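Skitevard breakfast counter notes and recordings

README, October release

What is in this folder

Recordings and written notes from the staff kitchen at Nägeli, where a robot took over part of the breakfast preparation. The notes cover the robot's work and the work of the kitchen staff beside it. We put both in one release, as the recordings make little sense without knowing who was doing what at the time.

The folder holds 49 recordings, 8 written shift logs and two interviews. The interviews are with Ingeborg Grabner and Alper Tatlı, who work the early shift. Both have read their transcripts and agreed to the release. Alper asked for one passage to be taken out, and it has been.

Background

Before the change, two people came in at 5.30 and did everything: toast, fruit, cereal, wiping down, refilling. Zoltum supplied the robot and Tundis wrote the task software. The plan was for the robot to take the toast and the fruit plates so that the early shift could start at 6.15.

That is mostly how it went. The start time moved to 6.00 after the first fortnight, because someone has to set out the bread and fruit where the robot expects them. Luzius Oberholzer, who runs the kitchen, put this into the rota as paid preparation time. The first version of the rota left it out.

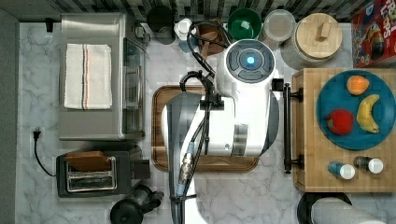 Staff also had to agree on fixed places for things. Previously each person laid the counter out to suit themselves, and the next shift moved it all back. Ingeborg says in her interview that she found this the hardest part, harder than working next to the machine. Alper preferred it. A sheet with the agreed positions is in layout.txt, including the changes made during the trial and the initials of whoever asked for them.

Contents

recordings/ - overhead video, one file per task attempt
logs/ - shift logs, typed up from the paper originals
interviews/ - transcripts, German with English translation
layout.txt - agreed positions
tasks.csv - task name, start time, outcome, whether a person stepped in

How outcomes were marked

Each attempt is marked done, done with help, or stopped. "Done with help" means a member of staff touched the food, an appliance or the robot before the task ended. Haris Dogar marked all the attempts and Ottilie Stöckli checked them against the logs. Where they disagreed, the column "checked" says no and both marks are given.

Known problems

The logs were written at the end of the shift, so small interventions are likely to be missing. Trust the video where the two differ.

Hours saved cannot be worked out from tasks.csv. Cleaning and setting out were never timed.

Nobody from the late shift was interviewed. They found the counter laid out differently from before and had views on it, and we should have asked.

Use

Free for research and teaching. Please don't use the recordings to assess individual staff. Corrections go to Haris; changes to the layout sheet go to Luzius first.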